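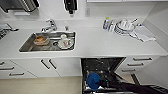 Niederschrift über die Abnahme des Planungsmoduls, zweite Fassung

Die Prüfstelle für häusliche Assistenzsysteme in Brastby tagte im April zum dritten Mal in derselben Angelegenheit. Gegenstand war das Planungsmodul Doment, das der Hersteller Brundavis zur Freigabe eingereicht hatte. Den Vorsitz führte Chrysoula Petridis. Für die Softwareabteilung des Herstellers war Ourania Giannakopoulos erschienen, mit einem Koffer, zwei Netzteilen und einem Ausdruck, den sie während der gesamten Sitzung nicht aus der Hand legte.

Frau Petridis eröffnete um 9 Uhr und verlas den Prüfauftrag. Das Modul habe Geschirr in einer Küche zu erfassen, eine Reihenfolge der Handgriffe zu bilden und diese gegenüber der Armsteuerung zu verantworten. Das Wort »verantworten« stehe so in der Prüfordnung. Eine Änderung sei mehrfach beantragt und jeweils vertagt worden.

Sodann wurde die Beanstandung aus der zweiten Sitzung aufgerufen. Im Protokoll des Planers fanden sich 2.913 Einträge aus dem Dauerlauf. In 28 davon hatte das Modul einen Griff vollständig berechnet, die Bahn auf Kollisionen geprüft, für zulässig befunden und anschließend nicht freigegeben. Eine Fehlermeldung lag in keinem dieser Fälle vor. In der Spalte für die Begründung stand jedes Mal dasselbe Wort: »warten«.

»Das Wort gehört nicht zum Vokabular des Moduls«, stellte Frau Petridis fest.

»Doch«, sagte Frau Giannakopoulos. »Es gehört zu einem älteren Teil. Wir haben ihn von Shimada übernommen.«

Shimada war der Name einer Bibliothek für die Ablaufplanung, die bei Brundavis seit Jahren mitgeführt wurde. Ihre Verfasser hatten das Haus verlassen, die Dokumentation umfasste 19 Seiten, und auf der letzten stand lediglich der Vermerk, das Übrige verstehe sich von selbst. Die Prüfstelle hatte diesen Vermerk bereits in der ersten Sitzung zu den Akten genommen und missbilligt.

Frau Giannakopoulos trug vor, was sie in den Wochen seit der letzten Sitzung ermittelt hatte. Die Bibliothek führe neben der eigentlichen Kostenfunktion eine zweite, sehr kleine Größe mit, die in keinem Schaubild erscheine. Sie steige, sobald die Wahrnehmung eines Gegenstands sich zwischen zwei Aufnahmen stärker verändere, als die Bewegung der Kamera es erkläre. Überschreite sie einen Schwellenwert, halte der Planer den fertigen Griff zurück, bis das Bild sich beruhigt habe. Bei glänzenden Flächen, bei Glas und bei Drahtkörben sei damit regelmäßig zu rechnen.

»Der Planer zweifelt also«, sagte Frau Petridis.

»Er vergleicht zwei Schätzungen.«

»Im Protokoll der Prüfstelle wird eine Formulierung benötigt, die auch der Beirat versteht.«

Frau Giannakopoulos sah auf ihren Ausdruck. »Dann schreiben Sie, er zweifelt.«

Der Vorgang wurde nachgestellt. Um 11 Uhr lief die Wiedergabe des Planers auf dem großen Bildschirm des Sitzungszimmers, ohne Kamerabild, nur als Liste der Zustände. Objekt erfasst. Greifpose bestimmt. Bahn geprüft. Dann nichts. Die Anwesenden betrachteten die stehende Zeile mit der Aufmerksamkeit, die man sonst einer Person zuwendet, die sich erhoben hat und noch nicht spricht. Nach 46 Sekunden erschien: Greifpose verworfen. Neue Greifpose bestimmt. Freigabe.

Frau Petridis bat um Wiederholung. Die neue Pose lag wenige Millimeter neben der alten. Auf Nachfrage erklärte Frau Giannakopoulos, mit der ersten Pose hätte ein Finger des Greifers den Draht des Korbes berührt. Die Kollisionsprüfung habe dies nicht erkannt, weil der Draht in der Tiefenkarte fehlte.

»Wusste das Modul von dem Draht?«

»Nein. Es wusste, dass etwas nicht stimmte.«

Dieser Satz wurde auf Antrag des Herstellers aus der Niederschrift gestrichen und auf Antrag der Vorsitzenden wieder aufgenommen.

In der Aussprache wurde erörtert, ob die Bibliothek zu entfernen sei. Der Hersteller hatte einen entsprechenden Entwurf vorbereitet; er lag im Koffer. Ohne die verborgene Größe arbeite der Planer schneller, und sämtliche Wartezeiten entfielen. Frau Giannakopoulos legte den Entwurf auf den Tisch, wie es ihr aufgetragen war, und empfahl seine Annahme in einem einzigen Satz. Danach schwieg sie. Frau Petridis, die ihr drei Sitzungen lang gegenübergesessen hatte, unterbrach das Schweigen nicht.

Nach einer Weile zog Frau Giannakopoulos den Entwurf wieder zu sich heran.

»Ich beantrage, die Größe beizubehalten«, sagte sie, »und sie zu benennen. Sie soll im Protokoll erscheinen, mit Wert und Schwelle. Wer davorsteht, soll sehen, weshalb das Gerät steht.«

»Ist dieser Antrag mit Ihrem Haus abgestimmt?«

»Noch nicht.«

Die Vorsitzende stellte fest, dass die Prüfordnung für Anträge dieser Art keine Vorlaufzeit vorsehe. Der Antrag wurde angenommen. Als Bezeichnung der Größe wurde »Vorbehalt« eingetragen – ein Vorschlag der Schriftführung, gegen den sich keine Stimme erhob.

Die Freigabe des Moduls Doment ergeht mit der Auflage, den Vorbehalt in jeder Zeile des Protokolls auszuweisen. Die Sitzung wurde um 13 Uhr geschlossen. Frau Giannakopoulos bat darum, das Telefon im Vorzimmer benutzen zu dürfen, und blieb eine Zeit lang mit dem Hörer in der Hand davor stehen, ehe sie wählte.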